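The Worktop Years

I've lived with five kitchens, and the one in Devcombe is the first where I've wanted to leave things out. My mother hid everything, down to the kettle. I've gone the other way, and I blame trays.

It started when Bart Groen, who rented me the flat, left a wooden one behind (he says he forgot it, I say he was being kind). Suddenly the fruit had an address! The tea moved in beside it, then a plate of bits for whoever wandered past hungry – lemon for the tea, banana for me, watermelon until it runs out.

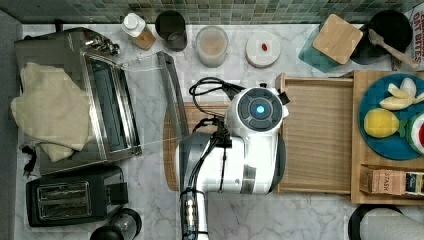

Marble, green mosaic and a crate-style tray for the fruit and tea.

I did look at having proper storage built. A firm in Findovby quoted me nearly 2,000 for a run of drawers and I laughed all the way home, then bought another tray.

My only real rule is that the chopping board stays near the toaster oven, as I make far too much cheese on toast and don't want to carry it anywhere. The tea towel lives on top when the oven's cold. It's never folded, and I've stopped pretending it will be.

By December the watermelon will have given way to clementines, and I'll need a deeper plate.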